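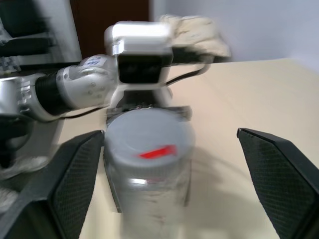 Work Package 2: Containers and Closures

Status at 7 Jan 2021

The bottle type for the Kekside storage trial is now fixed: clear plastic body, pale gray screw lid, red mark across the top of the lid. Grabner delivered 800 bottles in November. Incoming inspection rejected 50 for thread damage, and replacements are on order at no charge to the project. Lid torque is checked on every batch before filling. Label stock from Todis is still outstanding and holds up the second fill. Spending is within the approved budget line.

Contact: Esko Oksanen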